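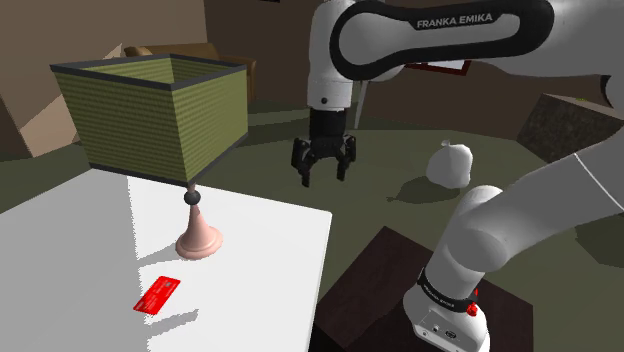

Sim render, lamp and gripper

15/03/2021

Read the Vumo note on rates that Clodagh passed round. It says the bond market has "told" the central bank what to do. I don't buy it. Yields went up, people wrote a story afterward, and the story changes depending on which week you start from.

Gil-soo and I redid their chart. Theirs begins in November and uses weekly closes. With daily closes and an earlier start, the clean turn they draw an arrow at gets a lot mushier. Could still be something there. I wouldn't bet lunch on it.

Statement-scoring job: 3028 sentences in the set, from speeches and press remarks. Each gets tagged as leaning toward higher rates, lower rates, or neither. Anong and Thongchai tagged the same batch of 28 without talking to each other. They split on roughly a third, nearly all of it to do with the word "patient." Anong reads it as lower for longer. Thongchai says it's filler. I'm with Thongchai, but my being with him isn't evidence.

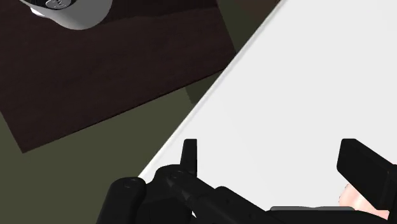 So before anyone runs a regression on these tags, we need a written rule for "patient," and probably for "transitory" too. Pichit wants to go ahead and fix the tags later. No. Last time we did that we ended up with 2 versions of the Lanholm series and never worked out which one the tables came from.

Also not convinced by the claim that public complaints from politicians move the bank's decisions. The Hjaltadóttir draft finds an effect, but drop the two biggest rate cuts and it's gone. Asked for their code, no reply yet.

To do:
- Clodagh: ask Vumo why weekly closes
- Anong, Thongchai: draft the rule, then retag the same batch
- me: rerun Hjaltadóttir without the crisis months
- Pichit: rename the Mivham price files, half of them still say final_final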